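Local News » Business » Technology

Robot hands learn kitchen chores at Purkard, one cold drink at a time

If you have ever stood in front of the refrigerator with a drink in one hand and the drawer hanging open, you already know more or less what the people at Purkard are trying to teach. The company, which moved into the old Deschamps furniture building in Brillholm last July, is gathering examples for a learning system that it hopes will one day help out in ordinary homes, and it has been good enough to let us look in on the work.

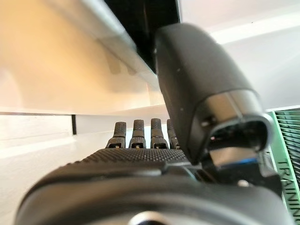

By the Brillholm Business Desk
June 1, 2019

The project goes by the name of Plemen, and its idea is a friendly one. Nobody sits down and writes a rule for every cup, door handle and drawer in the world. An operator guides the robot through a chore from start to finish, the cameras and joint sensors record the whole thing, and the system later studies a great pile of these recordings to work out what they have in common. Purkard calls each recording an episode, and as of this week the Plemen collection holds 2948 of them.

Much of the effort goes into the hands. They have four fingers and a thumb, with a fine knurled texture on the fingertips and across the upper palm, and the wrist cameras look out over all of it, so that every episode comes with a close view of what the fingers were up to. The staff are quite attached to that view — they told us it is often the first one they open when they go back over a day's recordings.

An episode on the current list is meant to last 30 seconds or less, and a good operator can get through a surprising number before lunch. New operators spend 6 days practicing before anything they record is kept, and even then their early work is checked by someone with more hours behind them. 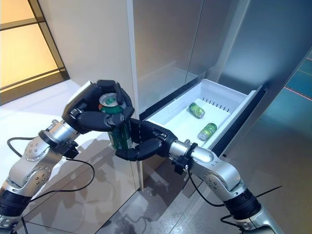 Variety is what the team wants most from the summer's work, and it has drawn up a list of 29 kitchen tasks with that in mind. Each one is repeated with small changes to where things start out and which hand goes first. The refrigerator tasks are the ones visitors ask about, and they call for some patience, as both arms have to share a small space. A green can held between two hands, with two more lying on their sides in the open drawer, gives the system plenty to sort out about which fingers belong where. Clumsy tries are saved too, under a label of their own, and the team was happy to say that those get studied as closely as the smooth ones.

Purkard plans to add laundry and table setting to the list once the kitchen work is finished, and is taking applications for operators at its Brillholm office. No background in robotics is needed, though steady hands are welcome.

Related items
Brillholm library extends summer hours
Deschamps building gets new roof and loading dock
Road work on Mill Street moves to second phase
Evening computer classes open for sign-up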